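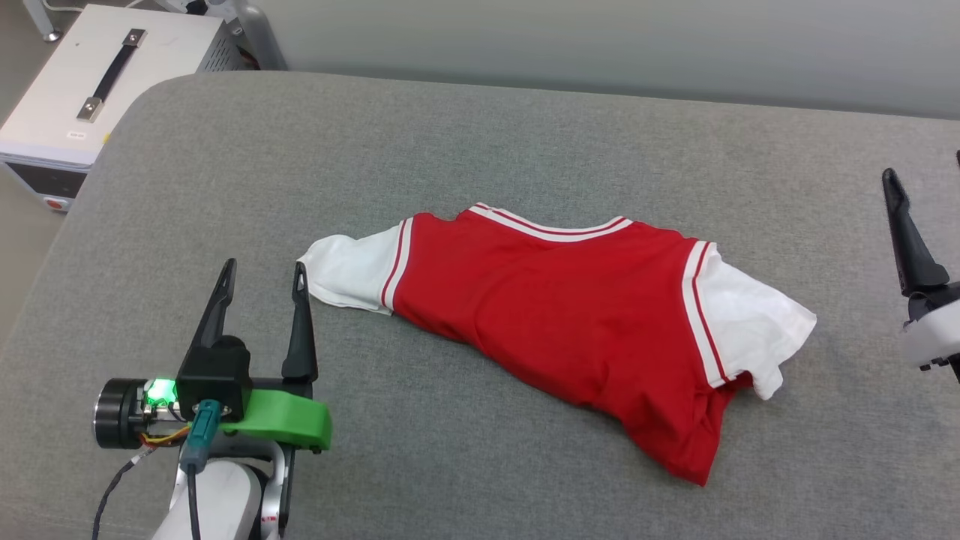
Can a lithium battery bank with a smaller nameplate replace a larger lead-acid bank?

It can, provided the comparison is made on the energy the loads receive and the inverter stays inside the discharge current the new bank allows. Nameplate capacity alone doesn't settle it.

2 August 2018

The bank in the basement of the Khoury building was rated at 33 kWh. The one that replaced it is rated at 26 kWh. I have had the same question from three tenants and from my brother-in-law, so the numbers and the method are going here and I will send people the link.

Background for anyone who hasn't read the earlier posts. The building is in the older part of Skallville, where the feeder is overhead and the outages are frequent and mostly short. The backed-up panel carries the stairwell lights, the water pump, the gate, the network cabinet, and one lighting circuit and one refrigerator circuit per apartment. The elevator isn't on it and never has been. The inverter is a Selular unit, bought before I was involved, and it is a decent piece of hardware with a poor manual.

The old bank was flooded lead-acid on a steel rack. It was watered on schedule for most of its life and then for a while it wasn't. By the end, two cells in the same string had a specific gravity well below the rest after a full equalize charge, and the whole bank followed them down under load. Elie Ghanem, who did the original wiring, wanted to swap the weak cells and keep going. I was against it. New cells in series with old ones get overcharged or the old ones get undercharged, depending on where you set the absorption voltage, and you end up buying the rest of the string anyway.

Why the ratings don't compare

A lead-acid rating is given for a slow discharge, usually over twenty hours. Pull the same battery down faster and you get less out of it. The effect has a name (Peukert) and an equation, and the exponent gets worse as the battery ages. Our outages tend to be a few hours in the evening with the pump cycling and the refrigerators running, so we were never near the slow rate the label assumes.

Then there is depth of discharge. The old bank was set up to stop at half, which is normal if you want the cells to last. So half of a number that was already optimistic for our load. The rest of the capacity was there physically, and we paid for it, and it took up floor space, but the inverter was told to leave it alone.

Lithium iron phosphate loses very little capacity at the rates we use. It also tolerates a much deeper cycle. The Kireck modules we bought are specified for deeper discharge than I allow, and I set the inverter to cut off early to keep a reserve for the network cabinet.

How I measured it

I didn't want to use the state-of-charge figure on the module display. It is a calculated value, it drifts between full charges, and it is produced by the company that sold the battery. The measurement was done on the AC side with a plain energy meter on the output of the inverter, feeding the backed-up panel and nothing else.

Procedure:

Charge to full and hold until the charge current tails off and the modules finish balancing. On a new bank this took longer than I expected. The first full charge ended early when one cell reached its upper limit ahead of the others, and it needed several more cycles before they came into line.

Open the grid breaker. Note the meter reading.

Run the building normally, with a resistive heater added to keep the load fairly steady. The heater makes the test shorter and reduces the share of the result that goes to inverter standby losses.

Stop when the inverter reaches its low cutoff. Note the meter reading again.

The result was 23 kWh delivered at the panel. That figure already includes the loss in the inverter and the cable, and the reserve that I hold back. I repeated the test in the same week and the two runs agreed to within the resolution of the meter, so I stopped there.

I don't have an equally clean test for the old bank when it was new. With a limit of half the rating and no other losses at all, the ceiling would have been 16.5 kWh, and it must have been lower than that in practice. In its last months it was much worse and the inverter was dropping out on low voltage when the pump started.

Discharge current

This is the part I would ask people to check before they order anything. A lead-acid bank will supply a very large current for a short time. The voltage sags, but it does supply it. A lithium module has a battery management board with a hard limit, and when the limit is exceeded for longer than the permitted time the board opens and the output goes to zero. With modules in parallel, one opening pushes its share onto the others, and they can follow in a second or so.

Our worst case is the pump starting while the gate motor is running. I put a clamp meter with an inrush function on the DC cable and had Elie Srour work the gate while I forced the pump on from the control box. We did this until the two starts overlapped properly. The peak was inside the limit with a fair margin. Had it been close I would have fitted a soft starter on the pump, and I may do that anyway at the next pump service.

Cable lengths matter too. Parallel modules should see the same resistance back to the busbar. The installer's first layout daisy-chained them with both the positive and the negative taken from the top module, so the top one worked hardest and the bottom one did very little. Moving the negative to the opposite end fixed most of it. The currents are now close enough that I've stopped looking at them every day.

Charging settings

The Selular firmware has a lithium profile, and I don't use it. It assumes communication with the battery over a data cable, and the protocol list doesn't include Kireck. I used the user-defined profile with the voltages from the battery data sheet. Things that had to be changed from the lead-acid setup:

Equalize off. This one can do damage, so check it twice, including after a firmware update. The update in spring put it back on at a friend's site.

Temperature compensation off. It raises the charge voltage in cold weather for lead-acid and has no place here. I also unplugged the sensor.

Float lowered. The modules don't need to be held at the top, and I would rather they weren't.

Low cutoff set above the point where the battery board would open. The inverter should always be the one to give up first. If the board opens, the inverter loses its own supply and somebody has to go down and wake everything by hand.

Temperature

The basement is cool all year and doesn't freeze. Charging below freezing is bad for these cells, and the board is supposed to block it. I haven't tested the block and don't plan to. In an outdoor cabinet I would want a heater and a way to confirm that it works.

Cost

I'm leaving prices out because the supplier gave us one that depended on taking back the old bank for scrap, and it won't mean much to anyone else. Per kWh on the label, the lithium was clearly more expensive. Per kWh delivered it was closer, and over the expected number of cycles it comes out cheaper if the cycle life in the data sheet is even partly true. I can't verify cycle life from a few months of use. Nor can I say anything yet about how the management boards hold up, and I suspect those will fail before the cells do.

Open items

The energy meter on the AC side stays in permanently. I want to repeat the discharge test in October, before the season when the feeder is at its worst, and then once a year with the same heater and the same cutoff.

The ventilation fan from the lead-acid days is still running off its own timer. It isn't needed for hydrogen anymore, but the inverter benefits from moving air, so it will probably be moved to a thermostat.

The display on the second module reads a few percent below the others after every discharge and catches up at full charge. Elie Ghanem thinks it is a shunt offset. I think he's right, though I want to swap its position with the third module first and see if the reading moves with it.

Spare fuses for the DC disconnect are in the gray box on the wall behind the rack, bottom shelf, labeled. The old lead-acid ones are a different size and I have thrown them out.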